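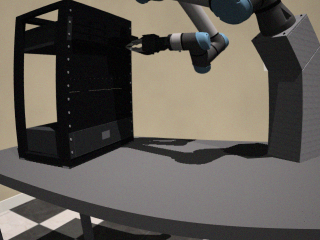
A black rack on a grey tabletop, with open sides and a dark, panelled front.

Shelves, then. I asked last month what you were all doing with the awkward bits of your homes, and my inbox has been groaning ever since (lovely groaning, please keep it up!). Most of you wanted to talk about the cupboard under the stairs, so that's what I've been doing with my evenings.

Mine was dreadful. Coats at the front, then the hoover, then a sort of dark heap going right back to where the ceiling meets the floor, and in that heap were three tents. We own one sleeping bag between us. I dragged the whole lot out into the hall in May and it stayed there for nine days, which did not go down well at home, and I'd gently suggest you pick a weekend when you've got no visitors coming.

The thing I got wrong first time round was depth. I'd bought deep shelves, thinking more shelf meant more room, and all it meant was that the tins at the back went out of date in private. So the deep ones have gone up in the shed and I've put in shallow ones instead, 34 cm front to back, all down the tall side. You can see everything! I found the good scissors!

For the low end, where you have to crouch, I've stopped trying to be clever. It's two crates on castors from Jullo, pulled out by a loop of rope. One is shoes and the other is all the stuff that belongs to the bike. Gun-woo Kwak wrote in to say he did the same with an old drawer and a set of wheels off a broken pushchair, and it cost him nothing at all, so do have a look in the garage before you spend any money.

A few of you asked about paint. I used a warm white called Clovavby, two coats, and a third on the underside of the treads where the old brown kept grinning through. It's a tiny space and it still ate most of a tin. Do the light first, though. I painted by torchlight and then fitted a stick-on battery lamp, and oh dear, the patches I'd missed.

Przemysław Wilczyńska sent me the longest email of the lot, all about his airing cupboard, and I can't fit it in here, but the best bit was his tip on labels. He writes them on the shelf edge, never on the box, so when a box wanders off there's a gap with its name on and the rest of the family can see where it ought to go back. I've tried it for a fortnight. The picnic blanket has come home every time. The torch hasn't, but the torch has always been like that.

Costs, as several of you were nosy enough to ask (I'm nosy too, no shame in it): the brackets, timber, crates and paint came to a bit more than I'd planned, mainly down to me buying the deep shelves first. The lamp was the cheapest part and I'd give up everything else before I gave that back.

What I haven't sorted is the meter. It sits bang in the middle of the back wall and has to be reachable, so there's a big square of nothing around it, and at the moment there's a calendar hanging over it on a hook. If any of you have boxed one in with a little door, please send me a picture and tell me what you used for hinges.

Next time it's the kitchen drawer, the one with the batteries in. Amato next door has already offered me hers as a "before". Send me yours by the end of the month, and do say if you'd rather I left your name off.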